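**From the craft corner, 9/3/19**

Okay, basket people, this one is for you! I promised back in June that I'd write something on shallow wicker, and then summer got away from me, so you're getting it now with an apology and a lot of opinions.

I've come around to thinking the low tray kind is the most useful basket you can own. I used to go for the tall ones (I had three in the hallway at Grundthorpe, all of them full of things I couldn't find). You drop a glove in a tall basket and you meet it again in spring. With a shallow one you see everything you've put in it, and you can get it out with one hand while you're on the phone.

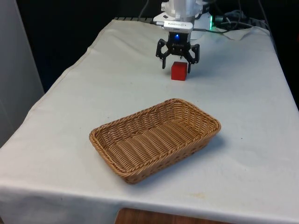
Small stuff is where they really earn their spot. Toy blocks, spools, seed packets, the batteries that may or may not be dead. At our house the blocks used to live in a plastic tub with a lid, and the lid was always the problem – it cracked, it vanished, somebody sat on it. An open basket on the table got the blocks put away a lot more often, I think just because you can toss one in from where you're sitting. Try it for a week and write in to tell me if I'm wrong.

Now, a word on weave, which several of you asked for after the Wynne sale. Run your thumb along the inside before you buy. If it snags, your knitting will snag too. Look at the rim next, since that's what you'll be grabbing every day, and press on the bottom to see how much it gives. I set mine on a plain pale cloth when I'm checking them over, and any little bits that shed are easy to spot and shake out the back door.
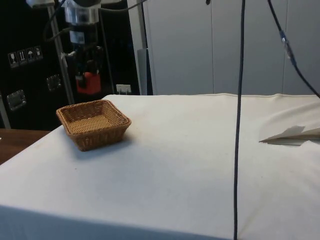
Cleaning is easy. A dry paintbrush gets the dust out of the corners, then a barely damp rag, then leave it somewhere airy overnight. Please don't soak them. I did that once to a basket I'd had since 2000 and it dried into the shape of a potato chip.

The Jinelis swap table is open again at the Stemuneo hall, so bring any baskets you've stopped using, and cloths too if you have spares. Broken rims are fine – I like mending those. Next time, drawer liners!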